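Boards > Workshop Talk > Handheld Grippers and Teleop > Faults and Fixes

Filed under: Grippers, Cabling, Safety

Left gripper freezes "open" partway through brush-in-cup task

kamlesh_rana
Hello everyone, and apologies in advance for the length of this. We have a pair of the Vinideck handhelds, and for the past couple of weeks the left one has been driving me up the wall. You close the fingers, the fingers close, everything feels lovely in the hand – and the log says they're still wide open. It stays like that for anywhere from a moment to the rest of the take, then jumps back as if nothing happened. The right one has never done it.

I only noticed because Ashok Sandhu, who trains on our recordings, ran a policy from the latest batch on the arm at Prakgate and it went down for a brush and simply never closed on it. He was very nice about it. I then went back through 200 takes and found 28 with the flat spot in them, every one on the left side.

The task is nothing fancy: makeup brushes, a cream cup, white paper over the table. Both grippers are on cables.

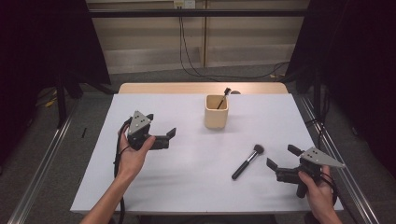

What I've tried so far

1. Swapped the two cables at the gripper end. I was so sure this would move the fault to the right. It didn't, or at least not in the 4 takes I had patience for.
2. Recalibrated open and closed positions. Made no difference at all.
3. Reinstalled the Rafferty logger, mostly out of spite.

Any ideas would be very welcome. I'd love to keep the good takes if I can.

tallow_and_tin
Oh, I feel for you, I lost most of March to something very like this! Mine was the strain relief where the cable enters the body. When the cable loops out and then runs down past your forearm, every turn of the wrist tugs on it, and the little connector inside slowly walks out of its seat. Swapping cables won't show you anything if the socket is the part that's loose. Open it up (power off, please, and unplugged) and wiggle it with a wooden toothpick.

gantrygus
I'm going to disagree, kindly. A loose connector normally gives you noise or a dropout, and most loggers flag a dropout. A clean flat line that holds the last value smells like software to me. Rafferty holds the last good sample when packets arrive late, and it does it silently unless you turn on the stale-data warning. I'd check that before anybody takes a screwdriver to anything.

tallow_and_tin
But why would packets be late on one side only? They both go into the same box.

gantrygus
Same box, maybe not the same hub. I've seen one port share with a camera and starve. Kamlesh, what is the left one plugged into?

kamlesh_rana
You're both being very generous with your time, thank you. The left one goes through a little Lirnent hub and the right goes straight into the machine. I had forgotten about that completely, it was set up before I joined.

Also, four takes was a silly test, I see that now. With the fault turning up in 28 out of 200 I could easily have missed it.

orchard_pl
Can I put in a word for safety before this turns into a hub thread? What worries me is the arm. "Never closed" is the gentle version. If a held value sticks on closed during live teleop, the arm keeps squeezing whatever it has, and that could be somebody's finger. Please don't run the left unit live until you know. And get the stale-data warning to stop the arm as well as print a message. We have ours cut out after 2 missed samples, which annoys everyone, and I wouldn't change it.

gantrygus
Seconded. Two is a bit twitchy for my taste, but the principle is right.

kamlesh_rana
Point taken, and I've put tape over the left unit's live switch so I can't forget. Recording only for now.

Update from this afternoon: warning turned on, left gripper moved to a direct port, and I did a long session picking the brush up and putting it down until I was thoroughly sick of it. No stale warnings. Then I put it back on the hub and got one fairly quickly. So a point to gantrygus, I think.

tallow_and_tin
I'll be gracious about it! I would still open it up, though. A bad seat can make a hub drop and reconnect, and a direct port may just be more forgiving. Try holding the wrist still on the hub and see whether it goes away.

kamlesh_rana
That's fair, and I hadn't thought of it. I'll do still wrist and moving wrist, both on the hub, with a decent number of takes this time. The 28 bad ones are out of the training set, and Ashok is retraining on what's left.

Recent in Faults and Fixes
Finger pads peeling after a few weeks
Rafferty logger: where did the August 2018 build go?
Arm drifts down after emergency stop
Which cable clips don't pinch?
Vinideck trigger spring replacement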